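Chapter 7
Household Waste and the Municipal Stream

Learning objectives
After reading this chapter, students should be able to trace the path of ordinary household refuse from the home to its final destination, explain how collection charges are set, and compare the disposal policies of two cities of similar size.

Most of the solid waste handled by a city begins in small amounts. A tissue, a receipt, or an apple core is dropped into a container indoors, moved to a larger one outside, and only then becomes a public responsibility. Planners call this first stage household storage. It receives little attention in law, yet it shapes everything that follows - what is mixed together at home is seldom separated later at a reasonable cost.
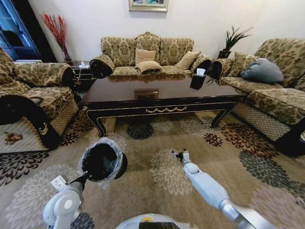
The city of Grovbridge offers a useful starting point. Until its collection rules were revised, residents paid a flat monthly charge regardless of how much they set out at the curb. Under the present system, each home is assigned a 60-gallon cart, and additional carts carry a fee. The city operates 14 collection routes, the longest of which serves almost 4000 homes.

Dellville followed a different course. Its council kept the flat charge and invested in a sorting plant on the Pluvovik Canal, where mixed refuse is separated after collection. The plant processes 246 tons on a typical Monday, the heaviest day of the week. Nwosu, in a study of both cities, argues that the Dellville approach asks less of residents but leaves the city exposed to changes in the price of recovered paper and metal.

Section 7.1 examines storage in the home and the rules that apply to rental housing. Section 7.2 turns to collection routes, and Section 7.3 takes up the question of who should pay for them.

Key terms: household storage, flat charge, variable charge, mixed refuse, recovery rate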